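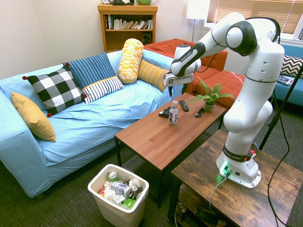

*Living room setup, Franka arm on the side table, coffee table as the work area.*

# Wekero demonstration kit: a review after 18 sessions

Wekero sells a recording kit for people who want to teach a robot arm by example. You get teleoperation software, two camera mounts, a stack of printed task cards and a web page where you go through what you recorded. You bring the arm. The pitch is that a small team can go from unboxing to a usable training set in an afternoon, in an ordinary room, with ordinary stuff lying around.

I don't believe in afternoons. I ran it for most of July on a Franka, on tidy-up tasks around a coffee table: bottle, remote, game controller, sunglasses. The trash bin stands on the carpet and the potted fern stays where it is, fronds and all.

## Setup

The mounts are fine. They clamp, they hold, and the angle scale is printed where you can read it. Calibration is another matter. The manual gives it one page and the page is wrong about the order of steps: if you register the second camera before the arm, the software takes it without complaint and your offsets are garbage. I lost a full session that way. Support wrote back the next day with the right order, so they know. The manual still hasn't been fixed.

The task cards are a good idea done halfway. "Put the bottle in the bin" is a clear instruction. "Tidy the table" isn't, and two operators will give you two different tasks under one label. Wekero calls this variety. I call it label noise, and I would like to be able to turn it off.

## Recording

Driving the arm feels decent. There is a small lag when you reverse direction, enough that new operators overshoot and then correct, and every one of those corrections goes into the data. You can trim the start and end of an episode. You can't mark a stretch in the middle as bad, so an otherwise clean pick with one ugly wobble is either kept whole or thrown out whole.
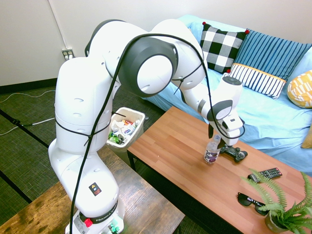 Rizwan Usmani thinks I'm too hard on the wobbles. His view is that a policy trained only on perfect reaches has no idea what to do once it drifts off, so the clumsy corrections are the part worth paying for, and he'd leave every one of them in.

Fair enough, up to a point. I want recoveries in the set too. I also want to know which episodes have them, and the kit gives me no tag for it. We ended up keeping a text file next to the recordings, which is a silly thing to do with software at this price.

A clear water bottle is a nasty object for this kind of work, by the way, and I'd tell anyone testing a kit to use one early. The depth view in the Wekero review page showed ours full of holes. Regular color video was fine. If your pipeline leans on depth, check before you record for a week.

## What the numbers say

We kept 90 episodes of the bottle task and trained the same small policy Wekero ships as a starting point. In our own trials it finished the task 70 percent of the time with the bottle near where it had stood in training. Move the bottle toward the fern and it fell apart. Wekero's page talks about "room-level generalization." I saw table-level at best, and only on part of the table.

Some of that is on us. More starting positions would have helped. The cards could have asked for them, though, and they never do. The Urkirer kit, which I used last year and mostly disliked, at least nags you to move things between takes.

## Export

Works. Files open in the usual tools, timestamps line up, camera names survive. The transfer of our full set took over 2 hours on a wired connection, with no resume if it drops.

## Should you buy it?

If you already own an arm and have somebody patient to drive it, the mounts and the export save real time. The cards and the manual need another pass, and the starter policy is a demo. I'd wait for middle-of-episode marking. Wekero told me it is planned and wouldn't give a date, so price it as if it isn't coming.

2023-10-21, tested on software version 2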